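Long one, sorry. People keep asking if the new Gemby fingers are worth swapping to, so I spent most of May finding out. Short version: maybe, for some of you, and a lot less than the launch video wants you to think.

Setup first. Two arms, one cell, same controller for everything (Erus, the older firmware, because the newer one drops its gripper settings on restart and I'm tired of it). I ran my stock Olletti fingers against the Gemby set. Same arms, same poses, same operator, meaning me.

The job was long-handled things. A scoop on a pole, a pan, that kind of object. I picked it because every gripper demo on earth uses a cube or a strawberry, and neither of those has a lever arm trying to twist itself out of your fingers.

Claim number one on the Gemby page is "97% grasp success." Of what? Picked up from where? There's a footnote, and the footnote says "internal testing." Fine. I have internal testing too.

My count, 70 tries per set, starting each time with the tool lying on the tile. Success means it comes up and the handle doesn't rotate before the move is finished. I threw out nothing, including the runs I messed up myself.

The Olletti fingers failed 34 of those. Almost half, which is embarrassing for something I've been telling people is "fine" for a year. Nearly all of it was rotation. They close on a round handle and the heavy end decides where it wants to go.

The Gemby fingers also failed 34. I went back through the log twice because I figured I'd loaded the same file two times. Nope. Different failures, same total.

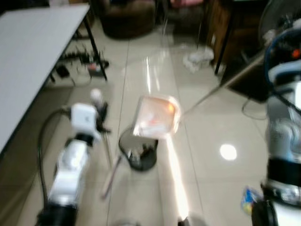 Shibata replied under the first half of this to say the comparison isn't fair, that the Gemby pads need a break-in period and higher closing force than the stock settings give them, and that anyone running them on Olletti numbers is going to see slip.

Okay, so I did go up on force. It does help with rotation. It also means the fingers come down on a thin handle hard enough to shove it along the floor before they've closed, and then you're chasing it. I traded one problem for another and the score moved by 6 in Gemby's favor over a fresh set of 70. Better. I wouldn't pay the asking price for it.

On break-in: if a pad needs a break-in period, put that in the box. The sheet that came with mine covers screw torque and recycling.

What surprised me more was the floor. Shiny tile is awful for the wrist cameras. A bright reflection moves when the arm moves, and depth goes to mush right where the handle is. I lost more time to that than to anything the fingers did. Turning off one overhead light did more for me than the force change.

So be careful with my numbers too. Some share of those failures belongs to the camera and I can't cleanly tell you how much. I tagged the obvious ones, but "obvious" is doing a lot of work there. One room, one floor, one tired person on the controls.

Things the Gemby set is better at, to be fair to it: flat edges, like the rim of a pan. The softer pad settles onto a rim and stays put. If your work is trays and lids I could see it. The mounting is also nicer - four screws, no shim, done before the coffee's ready.

Things it's worse at: anything skinny and round on a hard surface. Also the pads pick up grit like crazy. I was wiping them every few runs and the Olletti ones I wipe when I remember.

A few of you asked about two-arm handoffs. I tried, I don't have enough runs to say anything, and I'm not going to post a clip of the one good one and let you draw conclusions. That's how we got the launch video.

For now the Olletti fingers are back on the left arm and the Gemby ones are staying on the right until I get sick of cleaning them. If anybody has these running on matte flooring with decent light, send me your counts. Failures included please.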